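Zirstead Community Hall
Kitchen and Serving Area: Quarterly Safety Checklist
Inspected Thu 19 September
Inspector: Shinji Hoshino
Key: S = satisfactory, A = action needed, N/A = not applicable

1. Access and exits

1.1 Rear exit door opens fully from inside without a key. S
1.2 Exit sign lit. S
1.3 Corridor clear to full width. A
Comment: Stacking chairs stored on the left side, past the fire hose cabinet. Move to the under-stage store. Same finding as last quarter.
1.4 Serving hatch shutter runs freely and latches in the open position. A
Comment: Latch engages but drops under light hand pressure. Keep the shutter down and serve from the side door until the latch plate is replaced.

2. Electrical

2.1 Outlets near sinks protected by GFCI, test button operated. S
2.2 Cords free of cuts, tape repairs and exposed conductors. A
Comment: Lotitz urn, outer jacket split at the plug end. Tagged out and removed from the kitchen. Do not return to service with tape.
2.3 No power strips connected in series. S
2.4 Panel cover closed, circuits labeled. S
Comment: Label for circuit 28 is faded but can be read.

3. Tableware and serving tables

3.1 Cups and bowls free of cracks, chips and deep scratches. S
3.2 Tablecloths clear of the floor on walking routes. S
3.3 Folding table leg locks engage on both ends. A
Comment: One table has a bent lock ring. Marked with red tape and set aside.

Plastic tableware should be checked at the rim first, where splits start and where food residue holds. Discard any item with a split that catches a fingernail. Surface staining alone is not a reason to discard.
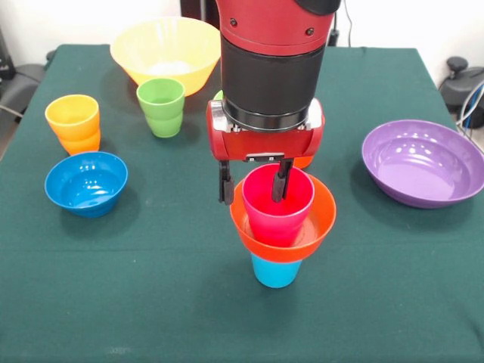
Folding tables are to be locked and pushed from the side by hand before anything is placed on them. Leave 700 mm between a serving table and the nearest wall if people will pass behind it.

4. Fire

4.1 Extinguisher gauges in the green band, pins and seals in place. S
4.2 Fire blanket mounted within reach of the range. A
Comment: Mounted behind the range. Relocate to the wall beside the door.
4.3 Hood filters free of grease buildup. S
4.4 Drallon gas shutoff valve turns by hand. S
Comment: Stiff for the first quarter turn. Recheck in October.

5. Floors and storage

5.1 Floor mats lie flat. S
5.2 Heavy items stored below shoulder height. A
Comment: 2 stock pots on the top shelf. Swap with the paper goods.
5.3 Cleaning chemicals in labeled containers, separate from food. S
5.4 Walk-in cooler release operates from inside. N/A

Items 1.4, 2.2 and 4.2 to be closed before the next hall booking. Remaining actions to be closed by the end of October. Return the signed copy to the hall office.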